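New screen corner opens at Jokdale workshop

Members of the Jokdale community workshop have a new corner to be proud of. The back room, which spent most of the winter full of folded tables and boxes of old leads, was cleared out in February and now has a proper place to sit down and write code. It looks wonderful, and people have been turning up to use it from the first evening.

The idea came from Niilo Eskola, who runs the beginners' coding group. His learners used to huddle round one laptop at the end of the craft bench, with the people at the back standing on tiptoe, and he had been asking for a decent shared screen for ages. When the Dudmont Fund offered small grants to local clubs last autumn, he filled in the form the same night. The workshop was given £247, and members made up the rest with a cake sale and a very lively quiz. 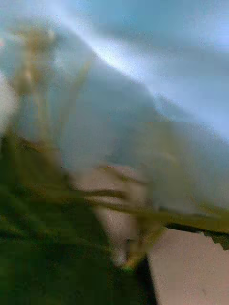 The clearing out took two long evenings. Most of the boxes went to the Wukmont reuse shop, which was delighted with them, and the folded tables are now in the hall next door where the lunch club can get at them. After that came the painting. Eskola wanted the wall plain so that eyes would go to the screen, and there was a long and cheerful argument about it (one member held out for yellow until the very last tin was opened). White won, and the room feels twice the size.

"I keep finding reasons to walk through it," said Eskola. "We had 11 people in on the first night and everyone could see what was being typed. Somebody at the back spotted a missing bracket before I did! That never happened with the laptop."

The screen is on a slim white pole with a round base, so it takes up very little floor, and there is a small block of sockets down at the bottom. A terminal, a code editor and a couple of other windows can be open side by side, and that suits the way the group likes to work, with one person typing and the rest chipping in. The cables still run across the floor for now. A length of cable cover is on order and will go down as soon as it arrives.
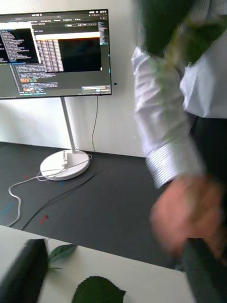

Sessions are already filling up. The beginners' group has moved in for good and meets from 7pm, with tea at half past eight. A second group, for people who have done a bit of programming and want to build something of their own, has started up after it, and its first project is a shared catalogue of the workshop's tool library. There are 134 tools on the paper list, a few of them with names that only one member understands, so there is plenty to be getting on with.

Kushwaha, the electrical shop on the High Street, has promised to lend a hand with a short talk on looking after leads and plugs at home. It will be held in the back room and is open to anybody who would like to come, member or not.

The group would love to hear from younger people too. Anyone aged 9 or over is welcome at the early session as long as an adult comes along, and the adults are encouraged to join in (several already have, and one has become very keen on sorting algorithms). No experience is needed and there is no need to bring a computer of your own.

Sessions are free to members, and visitors can try one before joining. Names can be put down on the sheet by the front door, or given to Niilo Eskola on any club evening. Spare chairs are also wanted, preferably the stacking kind.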